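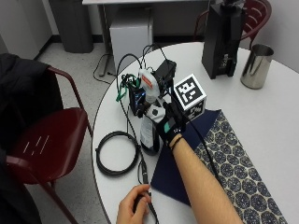
A dark glass bottle, a coiled cable and two cloths on the round table.

How to Clear a Round Table That Has Turned Into a Drop Spot
By Aurelio Robles
Updated September 11, 2022

Round tables collect things. There is no back corner to push items into, so bottles, cups, cables and cloth all drift toward the middle and stay there. The method below takes one pass and needs no special supplies. I use it on a white table, where every ring and crumb shows.

What you need
A tray or shallow box
A few hook-and-loop cable ties
Two soft cloths, one damp and one dry
Masking tape and a pen for labels

Step 1. Move the glass first
Pick up any glass bottle before you touch a cable or a cloth. A cable pulled across a table can catch the base of a bottle and tip it. Hold the bottle around the body, with your other hand free of anything that might drag. Set it on a counter, on its base, with the label facing out. Check that the cap is tight.

Cups go next. Empty them in the sink and leave them there for now. Stainless steel shows water spots, so dry it by hand if you care how it looks.

Step 2. Free the cables
Find the end of one cable and follow it back with your fingers. Do not pull from the middle of a tangle. If the cable is plugged into something, switch that thing off, then hold the connector itself and pull straight out.

Work on one cable at a time. When an end comes loose, lay it at the edge of the table where you can see it. Black cables on top of other black cables are hard to tell apart, and a strip of masking tape near each plug helps. Write the name of the device on the tape.

Step 3. Coil them
Hold one end in your palm and make loops a little wider than your hand. Give the cable a slight twist with your fingers on each turn so the loop lies flat. If it springs into a figure eight, let that turn go and make it again.

Close the coil with one tie. I buy the Landivik ties in a roll of 400 and cut them in half for thin cables. String works too. Avoid rubber bands, which dry out and stick.

Lay the finished coils on the tray side by side. Stacked coils tangle again.

Step 4. Lift the cloths
Fold each cloth in toward its center before lifting it, so crumbs stay inside. Shake it outside or over a trash can. Keep dark cloth and light printed cloth apart until you have read the care tags. New navy fabric can bleed in the wash, and a light gray background will pick it up.

If the cloth is going back on the table, fold it to the size you want and put it aside. Do not spread it yet.

Step 5. Wipe the top
Start in the middle and wipe outward in curved strokes with the damp cloth. Go over the rim last. Dry right away with the second cloth. For a sticky ring, leave the damp cloth on it for a minute and wipe again.

Step 6. Put back what belongs
Tall items go toward the back, away from the side where you sit. Leave open space around anything that has vents. Drinks go on the opposite side from anything with a plug. Coiled cables stay on the tray until they have a drawer.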